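Operators and builders wanted for a two-armed robot, shared workshop, Mirholm

We are looking for four people to join the Rurka build from June. Two will mostly operate the robot and two will mostly build and repair it. In practice everyone does some of both. This is paid part-time work for the operators and a shared-cost arrangement for the builders. Details of each are further down, so please read to the end before writing.

Rurka is a two-armed robot put together in a shared workshop on the ground floor of the Wan building. Iker Valcárcel started it at home with one arm clamped to a kitchen counter. The second arm came a year later, and by then it had to move out of the apartment. The workshop has five members at present. We are not a company and we have no plans to become one.

The aim is a machine that can do ordinary sorting and packing in a small room: take things out of bins, put them on shelves, hand them to a person. Rigid boxes are mostly fine now. Cloth is hard. Bags, hoods, covers and anything that folds over itself will slip, bunch up or get caught on the rim of the container. Most of the operating work this summer will be on cloth, done with one gripper and one five-fingered hand.

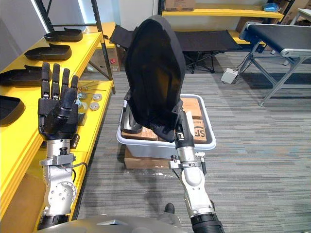
Chunhua Lu asked at the last members' evening why we don't put the same hand on both sides and be done with it. The answer then was money, and it still is. A second hand would use up more than the yearly parts budget, which is 2000 dollars. The gripper is also easier to fix. We would like to hear from people who have views on this, and the question is open again for next year.

What operators do

You drive the arms from a seat with a pair of hand controls and a foot pedal. A session is 15 minutes, then you take a break, then another session. Four sessions make a shift. You repeat the same short task many times: pick up, move, release, reset. After each try you mark it good or bad and write a line if something odd happened. We had 547 good tries on the cloth task when this was written and would like a lot more before the fall.

It is repetitive. People who enjoy it tend to be the sort who like sewing, model making, or driving a forklift. Video game experience helps for the first hour and then stops mattering. You don't need to know how to program.

You do need steady hands, decent eyesight with or without glasses, and the ability to stop when told to stop. Training takes two shifts and is paid at the same rate as the rest.

Pay for operators is 100 dollars per shift. We can offer two shifts a week per person through the end of the summer. After that it depends on what is left in the account.

What builders do

You will be working on wrists, cables and mounts. The cables near the wrist wear out and need to be rerouted on both arms. The hand's finger joints loosen with use and someone has to go through them with a small driver and thread locker every couple of weeks. There is a new base to design as well. The current one tips forward if both arms reach out together with any weight, so we keep the reach short.

You should be able to solder, read a simple drawing, and use a drill press without supervision. If you can machine aluminum, say so in your message. Mostafa El Sherbiny does all of our milling right now and would like to take a vacation.

Builders are not paid. You get a key, a shelf, use of all the tools for your own projects, and no membership dues for as long as you are on the build. Parts for Rurka come out of the parts budget. Parts for your own things are your own business.

Software

The control software is called Flullow. Yufang Liao wrote most of it and looks after it. It runs on one desktop computer and is not pretty. We are not looking for software people in this round, but if you are a builder who can also read code, that would be useful.

Safety

There is a stop button within reach of the operator and another by the door. Nobody goes inside the reach of the arms while the power is on. Long hair is tied back and sleeves are rolled up. Anyone who works around this once gets a talk, and the second time they are off the build. You must be 18 or older. You will sign a waiver for the workshop, and we can send a copy ahead of time.

The room

Carpeted floor, two steps up from the street, with a ramp we can put down on request. The heating is good. Parking is bad. There is a shared kitchen across the hall. Other members have projects going and it can be loud in the evening.

How to apply

Write to Tzu-hsuan Siu through the message box at the workshop or the contact form on our page. Tell us which role you want, which hours you can do, and one thing you have made, fixed or operated. A photo of it is welcome. We don't need a resume. We will answer everyone and invite people in for an hour to try the controls or look over the arms.

Applications are open until the places are filled.

Posted February 2018

Comments (4)

dkmarsh
Is the two shifts a week fixed or could I do four one week and none the next? I work rotating nights.

Tzu-hsuan Siu
Four and none is OK if you tell us two weeks ahead. Put it in your message.

pellworks
I'd be interested in the base. Have you tried just adding weight low down at the back? Did that on a camera crane and it was fine up to a point.

Iker Valcárcel
Yes, with barbell plates. It helps, but then it takes two people to move it. Come and take a look at it if you're nearby.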